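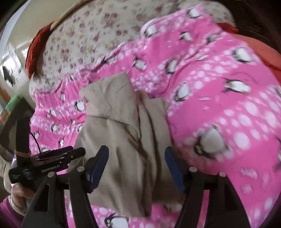 粉色企鹅被子上的米色织物，叠得松，褶子从上一直走到下。

床上叠衣：图集与附注
文字整理：Anselmo Lins
2019年4月19日

收纳类的书和帖子我看得不少，信得不多。它们有一个共同的毛病，拿来示范的永远是一件白T恤，铺在一张没有花纹的台面上，棉的，不厚不薄，没有拉链，也没有洗变形的领口。照着做当然好看。换成家里那些软塌塌的东西，铺在一床厚被子上，结果就很难说了。

这个图集讲的就是后一种情况：软的布，软的底，普通的手法。文字部分是我在床边叠衣服时陆续记下来的，有些地方前后口气不一样，懒得统一了。

书架上跟这件事有关的东西有两样。一样是Tomeck的折叠手册，96页，作者把折叠分成“立式”“卷式”和“平铺式”，每一式都配线稿。另一样是Rangel的分格收纳盒，一套525块，朋友搬家时转给我，我没花这个钱，所以评价起来比较轻松。

关于被子当台面

手册第一章就说，折叠要在“坚实平整的表面”上进行。道理没错，可是谁家的衣服是在坚实平整的表面上叠的？我家的餐桌上放着碗和没拆的信，书桌更不用提。收下来的衣服抱进屋，最顺手的地方就是床，被子也未必先掀开。

被子当台面，缺点很具体。手掌一压，布陷下去，旁边的被面鼓起来，折线就跟着歪。想用掌侧刮出一条直边，刮出来的是弧。我试过在被子上垫一块硬纸板，40厘米宽，确实直了一些，但是每叠一件都要挪一次板子，三件之后就不想再弄了。那块纸板现在插在衣柜和墙中间的缝里，去年12月以后没有再拿出来过。

优点也有一个，手册没写：布在被子上不打滑。缎面的睡衣放在木桌上会自己溜走，放在被子上就老实得多。

关于花被子

有人主张叠衣服要用纯色的底，说是“视觉干净，有助于专注”。我对这类说法一向存疑。专注不专注，看的是你当天累不累。

不过花底有花底的麻烦，得分开说。艳粉色上面满是黑白企鹅，一件米色的东西放上去，边界倒是很清楚，想找不到都难。要是换成黑白条纹的袜子，那就另说了，我就曾经在花被子上翻找一只袜子，翻了半天，它就在眼皮底下。所以底色和布色差得远就行，纯不纯色是次要的。

企鹅图案还有一个用处，可以拿来对齐。袖子尖对着这只的头，下摆对着那只的脚。土办法，比手册里那张“比例参照图”容易记。

关于“松”

看到叠得松松的一沓，很多人的第一反应是没叠好。我以前也这么想，现在没那么肯定。

先看布料。织纹比较明显、手感偏软的布，折得再用力，过一会儿也会自己弹开一点。Tomeck手册的办法是“每折一次，静置片刻”。我照做了一个晚上，静置片刻的和没有静置的放进同一个抽屉，第二天拿出来，我分不出哪件是哪件。也许是我的手艺问题，也许是这条建议本来就没什么用，我偏向后者。

再看用途。要叠起来放一季的，松了占地方，值得多压几下。明天就要穿、就要用的，松一点有什么关系？折痕少，抖开就行。很多收纳建议把这两类混在一起讲，要求一件第二天早上就要用的毛巾和一件过冬的毛衣享受同等待遇，这我不能同意。

关于层

层数这件事，吵得最多，也最没有意思。手册主张对折之后再做3折，理由是这样能够立起来。能立起来的前提是布够挺。薄棉布可以，牛仔布可以，软的针织和绒面就不行，立起来像喝醉了一样往旁边倒，要靠左右两件夹着。抽屉塞满的时候没有问题，拿走一件，整排就塌。

我现在对软布的做法简单得多：先顺着长边折，再从一头往回折，折到跟抽屉深度差不多就停，平着放。边对不齐就对不齐。褶子顺着一个方向走，比横七竖八的强，这是我唯一坚持的一条。

关于卷

卷式我试的时间最长，也最失望。宣传里说卷起来省空间、不起皱。省空间这一点，要看怎么比，拿卷紧的和叠松的比，当然是卷的小；都弄紧了再放进同一个抽屉，差别就不大了，圆的东西中间还有缝。不起皱就更可疑。衬衫卷过之后，领子背面会出现一道斜印，比折痕难看，也更难熨平，折痕起码是直的。

适合卷的东西我承认有，袜子、背心、出门带的旧T恤。背包形状不规则，卷的可以往角落里塞。除此以外，我都退回去叠了。

关于柔顺剂和“叠得更服帖”

有段时间Udix的柔顺剂在我们这一带的小店里到处都是，瓶身上的意思是洗过的衣服更好叠。我用完了一瓶。衣服的确软了，可是软和好叠是两回事，甚至有点相反。软的布折下去没有筋骨，边角往下垂。想要好叠，应该晾得平整一点，收的时候别揉成一团抱进来。这不用花钱，所以大概也不会有人印在瓶子上。

香味我也不喜欢，抽屉一打开先闻到它。这是个人口味，不算在结论里。

关于收纳盒

Rangel那套分格盒，做工没有什么可挑的，隔板插得很牢。问题在尺寸。格子是照着标准叠法设计的，也就是说，你得先把衣服叠成它要的大小，它才替你收着。叠大了塞不进，叠小了在格子里晃。我花在迁就盒子上的时间，比以前翻抽屉的时间还长。

后来我把隔板全抽掉，当普通抽屉盒用，反而顺手。525块的东西，用成了鞋盒的样子。要是自己掏钱买的，我可能会多替它说几句好话。

在Clandley的旧货店里也见过同类的布面盒子，便宜得多，盒底软，拎起来中间往下坠。放毛巾可以，放厚衣服不行。

关于叠到一半

很多图集只收两种样子，摊开的和叠好的。中间那一段通常没有人看，其实问题都出在那里。软布折过一两次以后，里层已经错位了，外层看着还行；这时候再往下折，错位就被包进去，等放进抽屉才从侧面露出来，鼓一块。

要看里层有没有错，不用拆开，捏住下端轻轻提一下。布要是从中间先拱起来，多半是里面皱着。要是整沓一起动，就随它去吧。这个办法对绒毯不灵，绒毯怎么提都是一起动的，里面皱不皱只有天知道。

还有一种常见的叠到一半，是门铃响了，或者锅开了，东西就放在被子上，晚上睡觉前再挪到椅子上。椅子上的那一堆属于另一个题目，这一页不收。

几句零碎的

浅色的布在艳色的被子上叠，新被子要小心掉色，尤其是布还有点潮的时候。粉色和红色我都不太放心，洗过几次之后再当台面用。

叠之前抖一下是有用的，这一条各家说法一致，我也找不出毛病。

手上戴了镯子或者链子的，遇到松织的布最好先摘下来，钩出一根线来很难补。我自己不戴，是家里人教训过的。

分类这件事，按人分比按种类分省事。按种类分，叠完还要再分一次人，等于做两遍。手册主张按颜色分，我至今没想通是给谁看的。

叠法方面如果有人用软布立起来成功过，而且是在抽屉只装一半的情况下，欢迎来信，请写明是什么布、放了多久。只写“我家就可以”的，恕不收录。

图集内的文字可以转载，请保留页名。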